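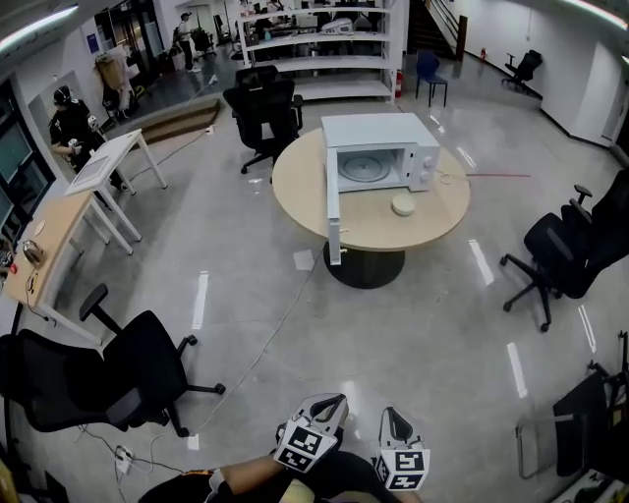
Reading time: 3 min

Print this page | E-mail this page

Running a Club Night - handout 4
Door, set times, sound

Notes from the session, tidied a bit. Bring a copy next week, we start straight from the set time exercise.

1. The room first

Capacity decides nearly everything. Look at the license, not what the bar manager remembers. Our worked case is the basement at Didlow, licensed for 858 including staff, crew and artists. So tickets on sale is always a smaller number than the one on the license. Take off guest list too. People forget guest list every time.

Small room vs big room - a half full big room feels dead by midnight. If in doubt go small and sell out. Second party can move up.

2. Set times

Work backward from curfew. Headliner is usually not last. Someone local who knows the crowd closes, and gets paid properly for it.

Case: Cleston all-nighter, July. Four acts, one live. The live act needed a full changeover and the promoter had left none in the schedule. Result, silence on the floor, bar queue doubles, a third of the room drifts outside for a smoke and doesnt come back. Fix was simple: 15 minutes, a warm-up DJ playing through it on the second pair of decks, live act line checks on headphones.

Rules of thumb
- changeover DJ to DJ: none, they blend
- DJ to live: 15 min minimum
- first hour: quiet, slow, low lights. Do not let the opener play peak time records
- print the times and tape them in the booth, the office and at the door

3. Money on the door

Advance tickets pay deposits, door money pays the night. Keep the two seperate on paper.

Budget from class: total costs 2000, all in (room hire, sound tech, fees, hotel, posters). Work out your break even at two ticket prices and write down what happens if it rains. We'll compare answers.

Flat fee or split? Flat fee for anyone traveling. Split for residents, if they agree, in writing. An e-mail counts as writing. A chat by the cloakroom does not.

4. Sound

Get the tech spec from the artist early. Zinchenko rotary mixer came up in the spec we read out - lots of rooms will not have one, so ask what the second choice is before you pay to rent. Same with turntables. If vinyl is being played, check isolation under the decks with the subs running, at level. Feedback you can't hear at soundcheck volume will show up at one in the morning.

Soundcheck order: last on checks first. Leave everything set up where it stands.

Limiter - know where it trips. Tell every DJ. Put tape on the master.

5. Promotion, quick

Poster, mailing list, record store counter, in that order for a first night. Name the room on the poster, not just the street. Censtead flyer (passed round in class) had the line-up, the price and a great drawing and no start time anywhere.

Guest list closes at six on the day. No exceptions after that or you will be on your phone all night.

For next week
- read your venue contract right through, underline anything on cancelation
- draft running order for a six hour night, three DJs and one live act
- one page max

Running order is worth 30 points of the final mark. Late ones lose half.

Print this page | E-mail this page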